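Speaker notes: Comparing two gripper finger sets on the two-arm table
Evaluation group, Holtovar
Talk given 2018-10-24

Slide 1. Title

Welcome the audience. State that this talk reports on the finger comparison only. The controller comparison is a separate item and will be presented when the remaining data have been checked. Questions may be taken during the talk, but please hold questions about cost until slide 9.

Slide 2. Why the comparison was made

The group had been using one set of fingers, supplied by Stonis, for all tabletop work. Results on boxes and blocks were good. Results on cups, mugs and other hollow items were uneven, and operators reported that they spent a large part of each attempt correcting the approach angle.

A second set of fingers, supplied by Leclerc, became available in September. The group was asked to say whether a change was justified before the next purchase. Remind the audience that the request covered fingers only. The arms, the mounting rails and the table were to stay as they were.

Slide 3. Setup

Two arms on opposite sides of one table. Each is bolted to a plate on a pair of rails. The same arm model is used on both sides, and the same finger set was fitted to both arms in any given session. Mixed sessions were considered and set aside. They would have made it difficult to separate the effect of the fingers from the effect of which side the object was on.

The arms were driven through the Cliselach controller throughout. Firmware was held at one version for the whole period. If asked: yes, a newer version was released during the trial, and no, it was not installed.

Slide 4. Objects

There were 23 objects in the full set. The list is in the handout and does not need to be read aloud. Point out the groups instead: rigid blocks, flat items, open containers, and soft or irregular shapes. Open containers are the group that prompted the work, so most of the discussion that follows concerns them.

Clear containers deserve a word of their own. The operator watching a camera view has less to go on when the tabletop shows through the wall of a cup. We treated this as a camera question and recorded it separately, but it does affect the time taken and the audience should keep it in mind when reading the next table.

Slide 5. Procedure

An attempt begins with both arms clear of the object and ends when the object has been released at the target, or when the operator gives up. Time was taken from the controller log and not by hand.

The plan called for 2,000 attempts with each set. The final totals were 2,711 with the Stonis fingers and 2,540 with the Leclerc fingers. The totals differ because sessions were ended by the clock. The tables on the following slides give rates, so the difference does not need to be corrected for, but someone will ask.

Pause here. Check that the back of the room can read the table before moving on.

Slide 6. Results, blocks and flat items

No meaningful difference on rigid blocks. The two curves lie on top of each other, and the group does not recommend reading anything into the small gap at the left of the chart.

On flat items the Stonis fingers did better. The narrower tip slides under an edge more easily. Operators also preferred it for this group, by a clear margin.

Slide 7. Results, open containers

The Leclerc fingers did better on mugs when the grasp was taken across the rim. They did no better when the grasp was taken on the handle. With the handle turned away from the approaching arm, operators tended to give up on the handle and go to the rim in any case, so the rim figure matters more for our work.

Small cups are the awkward case. Both sets had trouble when several containers stood close together in a row. The open fingers need room on either side, and a finger coming down between two neighbors will often push one of them. Spacing had a larger effect than the choice of finger. This was not expected when the trial was planned, and the spacing test was added partway through. Say so plainly; the spacing data are thinner than the rest.

Slide 8. Results, soft and irregular shapes

Keep this short. The results depend heavily on the individual object, and an average across the group would be misleading. Refer the audience to the handout, second table. The Leclerc pads showed visible wear by the end of the trial, mainly at the tip. The Stonis pads showed less. We have not yet measured whether worn pads change the success rate.

Slide 9. Cost and maintenance

Finger changes on both arms can be done between sessions without removing the arms from the rails. The position check afterward takes longer than the change itself and should be allowed for in any schedule. Spare pads are a recurring cost with either supplier. Prices are under discussion and should not be quoted from the podium.

Slide 10. Recommendation

Keep the Stonis fingers as the standard fitting. Hold one pair of Leclerc fingers for each arm, to be fitted for work that consists mainly of mugs and larger cups. Do not change fingers in the middle of a data set.

The group also recommends a written rule for the spacing of containers on the table. A draft is in the handout - comments are welcome until the end of the month.

Slide 11. Open points

The wrist camera was in the same position for both finger sets, which may have favored one of them. Moving it would require a new calibration. The group proposes to repeat the open container sessions with the camera raised, using clear and colored cups only.

Cable routing at the elbow limits how far each arm can turn when reaching back toward its own side. This affected both sets equally and was left alone for the trial. It should be looked at before the controller comparison is extended.

Slide 12. Questions

Leave the table photograph on the screen during questions. If there are none, invite the audience to raise the spacing draft. Handouts are by the door.

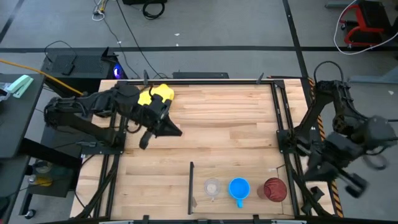 Slide 12. Two-arm table with a clear cup, a blue mug and a dark red cup-shaped object in a row.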